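Week 3 handout: The tool return desk
Work and Automation, evening section
Notes by Naledi Botha, 13 September 2020

Hi all! I talk too fast, so these are the notes for the people who told me they couldn't write it all down last time. Read them before the discussion and bring one job you've done yourself that had a lot of sorting in it. Any job. I'll bring my summer at a dry cleaner's.

Our case this week is Clistano, a tool rental outfit with one big depot out in Tulton. Carpenters, plumbers and people redoing their kitchens borrow hand tools by the bin and bring them back by the bin. On a busy day in April the depot gets 600 returned tools, and every one of them has to be picked up, looked at, put with its own kind and sent back out. For years that was the returns desk: 3 people, one long counter, a radio.

Now they're trying out a pair of robot arms for the sorting part. The software comes from a small company called Plarketell, and the man who set up the trial is Sølve Haugen. I spent two days with him and the desk crew, and he was very patient with me (I asked what "grasp" meant at least four times). A grasp, in his world, is the whole business of deciding where to put the fingers and then closing them. Pliers are a nuisance that way. Two handles, a hinge, and they like to lie tangled up with other pliers.

So what changes for the people? Let me split it up the way I did on the board.

The task and the job. Picking up pliers is a task. The returns desk is a job, and it has a whole pile of tasks in it: greeting the customer, hearing that the cutter "was like that when I got it," spotting a cracked handle, deciding whether to charge for it. The arms are being tried on one slice. When you read a headline about a job being automated, ask which slice they mean!

Pace. One of the clerks told me she used to sort in bursts, hard for a while and then slow while she talked to somebody at the counter. With the arms going, she felt she had to keep up with the bins. Management never asked her to. I want us to spend a good chunk of class on this, because the readings hardly touch it.

Skill. The crew can tell a worn jaw by feel. If they stop handling every tool, do they keep that? Sølve thinks inspection should stay with people and even grow. The clerks agree, but they'd like to see it written into the pay scale, and so far it isn't.

Who gets asked. At the Bråten branch, which is much smaller, the staff heard about the trial from a delivery driver. At Tulton they were in the room from the start and picked which tools to begin with. Guess which group was more cheerful about it. I don't want to make too much of two branches, but keep it in mind for the essay.

For class, please write half a page (80 words is too short, folks) on this: if you were on the desk, which part of the work would you hand over first, and what would you want in return? The essay itself is worth 50 points and the sheet for it is in the course folder.

Take a look at the pliers work before you write.

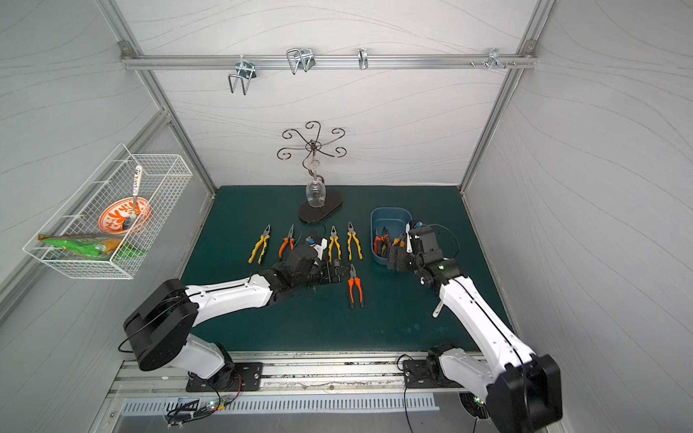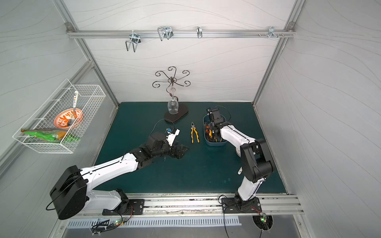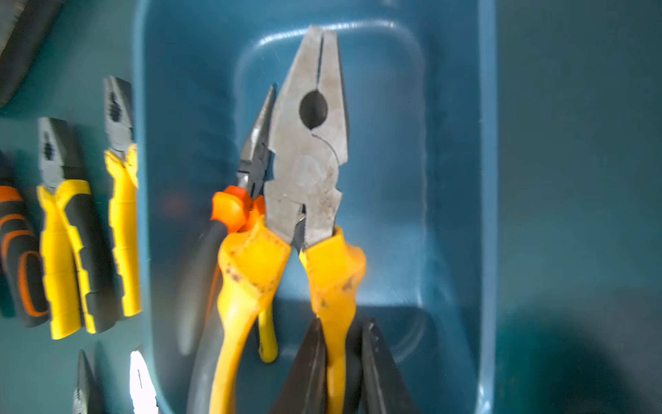
Figures 3.1 to 3.3. Robot arms and pliers. The last one is the view from close to the gripper fingers.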